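## Changes to the shared kitchen at Ellwood House
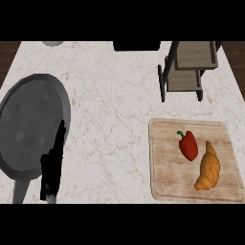 *Reading time: 1 minute*

Residents of Ellwood House are advised that new arrangements for the ground floor kitchen will apply from February. They follow the survey sent to all 393 households on the Lindberg estate and the comments received at the Jovville office.

The kitchen will open at 7 am and close at 10 pm. Bookings for private meals and birthday gatherings may be made up to 30 days ahead, either at the front desk or by telephone. Each booking lasts two hours, with a further 15 minutes allowed for clearing up. Groups who need longer should book two sessions together.

Marble worktops mark easily. Lemon juice, vinegar and wine should be wiped up at once with a damp cloth, and residents are asked to place hot pans on a stand or trivet. Bleach and cream cleaners must not be used. A mild soap is kept under the sink for this purpose.

Food left in the shared fridge should carry a flat number and the date it was put in. Unlabelled items will be removed each week - this includes sauces and opened jars.

The deposit for private bookings is unchanged. Kuria, the estate's cleaning contractor, will continue to clean the floors and ovens overnight. Faults with the hob or extractor should be reported to the front desk, where a repairs book is kept.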